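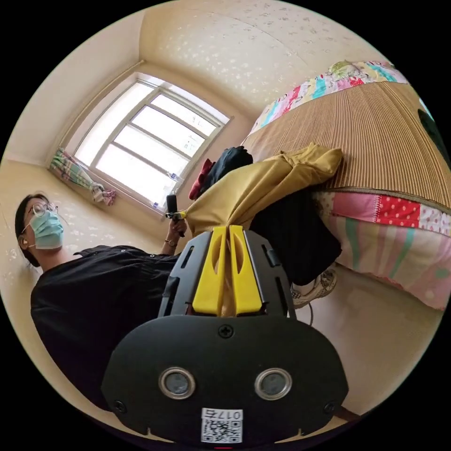 Clothing Repair Service Opens Second Counter on Braren Street

9 April 2018

A small repair service that mends used clothes for a low price has opened a second counter, this time on Braren Street, two blocks from the bus station. The service is called Kustosis. It started in a former shoe shop near the river, where it still has its main workroom, and it accepted its first bags at the new address this morning.

Customers can bring shirts, sweaters, pants, coats and bed linen. The staff look at each piece at the counter, write a ticket, and say at once if the repair is possible. Simple jobs, such as a missing button or an open seam, are returned after two working days. A new zipper or a new lining takes longer, up to 11 days, and the customer pays half of the price when leaving the piece.

Kustosis said in a written statement that it repaired 3,240 pieces of clothing last year. The largest part was pants, mostly with worn knees or a broken zipper. Coats came second. The service did not expect so many coats, and in the winter months it had to stop taking them for one week, until the people in the workroom could finish those that were already hanging there.

The new counter is inside the Wong dry cleaning shop, which has been on the same corner for 25 years. The dry cleaner gives one window and a row of shelves at the back, and receives a small part of the income from each ticket. Repairs are not made there. A van takes the bags to the workroom each evening at six and brings the finished pieces back the next morning before opening.

Prices are the same at both addresses. A button costs one dollar if the customer brings the button, and two dollars if it must be found. A hem on pants is seven dollars. Patches on elbows or knees are nine dollars for the pair. The list is on the wall next to the window, and a printed copy can be taken home. It is not yet available in Spanish, but the service says that it will be in June.

Some residents asked at a neighborhood meeting last month why the city pays for part of the project. The city gives money for the rent of the workroom and for two of the industrial sewing machines. Wages and thread are paid from the income of the counters. In its answer, the city office for waste said that clothes and other textiles are a growing part of what it must collect, and that pieces which are repaired stay out of the truck. The office did not give a figure for the savings and said it will publish one after the summer.

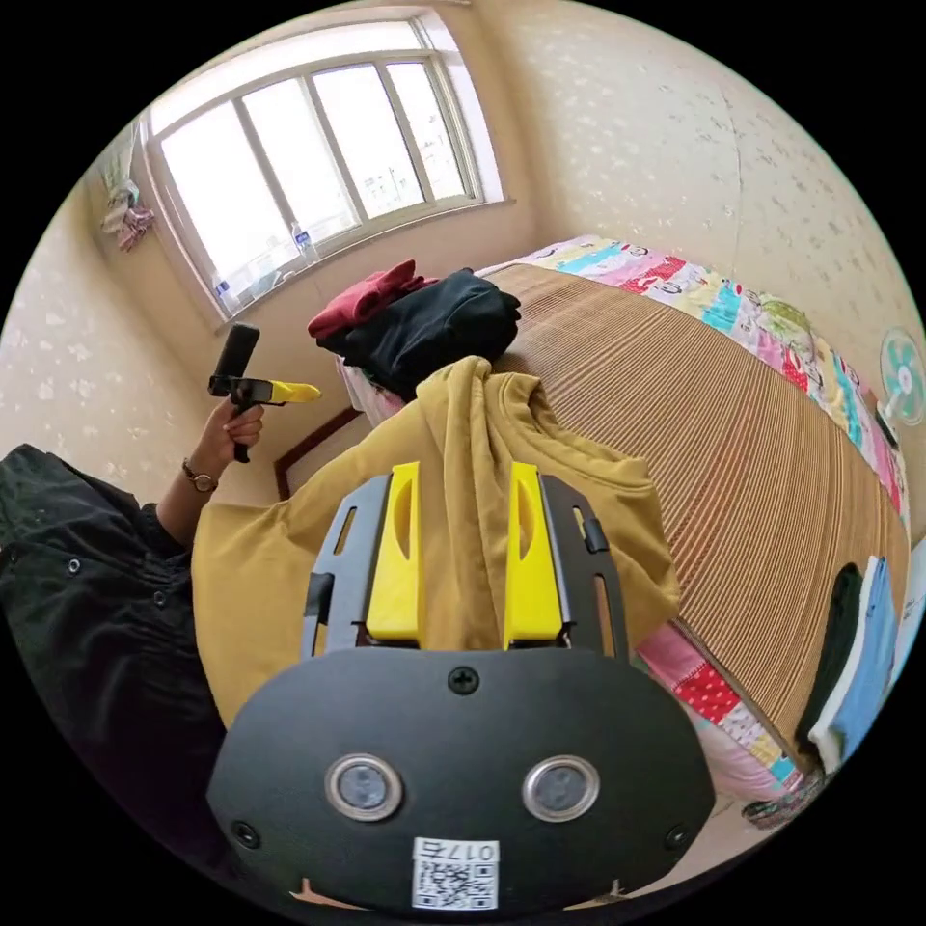

The service asks that everything be clean before it is brought in. Clothes with a strong smell or with wet spots are given back at the counter without a ticket. Pockets should be empty. In the first year the workroom found keys, bus cards and one passport, and the search for the owners took many hours of work, as the tickets at that time had only a first name on them. Today each ticket has a full name and a telephone number.

Not all materials are accepted. Leather, fur and swimwear cannot be repaired on the machines which the service owns. Knitted sweaters are accepted only when the hole is smaller than a coin, and the thread may not match the color exactly. For wedding dresses and other formal clothes, the staff give customers a list of tailors in the city who do this kind of work.

Besides the counters, Kustosis also gives evening classes. A class has four meetings of two hours each, and the students learn to sew a button, close a seam, shorten pants and put a patch behind a hole. The spring class was full with 41 students divided in three groups, and there is a waiting list for the next one, which begins in June. The classes will stay at the workroom near the river. The fee is thirty dollars, with thread and needles included. Students should bring two pieces from their own closet which need repair, and it is better if one of them is made of plain cotton.

The fabric store Genum, on the market square, has agreed to give its leftover pieces to the classes. Before this agreement, the teachers cut patches from old sheets, and many students complained that white cotton looks bad behind dark pants. The store will also keep a box at its entrance where people can leave buttons, zippers and closed packs of thread. Open packs are not wanted. The box will be emptied each Friday.

There were also some complaints about the first counter. Several customers wrote to the city that the opening hours were too short for people who work until five. At the new address the hours follow those of the dry cleaner, so the window is open from eight in the morning to seven in the evening on weekdays, and from nine to one on Saturday. The counter near the river keeps its old hours, ten to four, and is closed on Saturday.

Pieces that are not picked up are kept for three months. After this time the service calls the customer twice, and if there is no answer, the piece goes to the clothing bank of the city hospital. The statement says that this happened with only a few bags last year, most of them with children's clothes, which had probably become too small in the meantime.

A third counter is under discussion for the north side of the city, where the library has a free room on the ground floor. The library board will talk about the request at its next regular meeting, and the city must then decide on the cost of the van, which at the moment does not go so far north. Until there is a decision, residents of the north side can take the number 6 bus, which stops directly in front of the dry cleaner.

Parking on Braren Street is limited to 20 minutes during the day. Customers with large bags may use the yard behind the building, where the entrance is wide enough for a car but not for a truck. Questions about a ticket can be asked by telephone in the afternoon, and the number is printed on the back of each ticket.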